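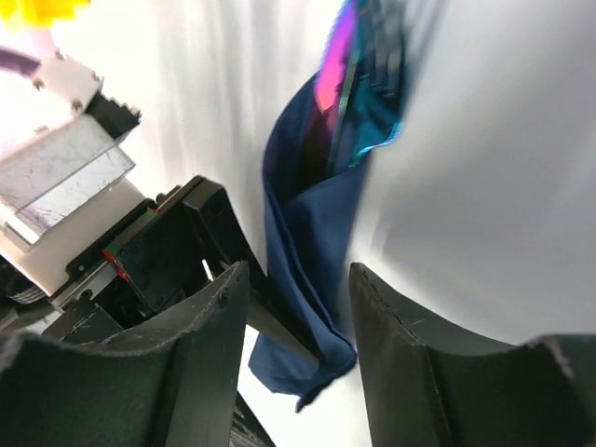
Figure 4. Wrist camera view of a folded navy cloth at the bimanual handover, with the second gripper at the lower part of the fabric.

5.3 Failure during handover

Of the 3947 handover attempts logged on the Jirnholm cell, 120 ended in a protective stop. We reviewed each stop by hand and assigned it to a single cause. The largest group, which we call double closure, occurs when the receiving gripper closes before the giving gripper has reported its release. Both arms then hold the cloth under position control, and the tension in the fabric rises until the wrist force limit of 23 N is exceeded.

Narrow folded items are the hardest case. In the configuration of Figure 4, the fingers of the two grippers work within a short length of fabric, and a finger of the second gripper covers part of the folded end in the wrist view. The Kedier grasp detector uses this view to confirm contact. When the fold is hidden it can return a stale estimate, and the release command is delayed.

In 13 stops the fingers of the two arms also touched each other. The collision model treats the fingers as rigid boxes without the replaceable pads, so the planned clearance was smaller than intended. We corrected the pad thickness in the model and added a release timeout. The force limit was left unchanged. Stops caused by cloth slipping out of both grippers are treated separately in Section 5.4.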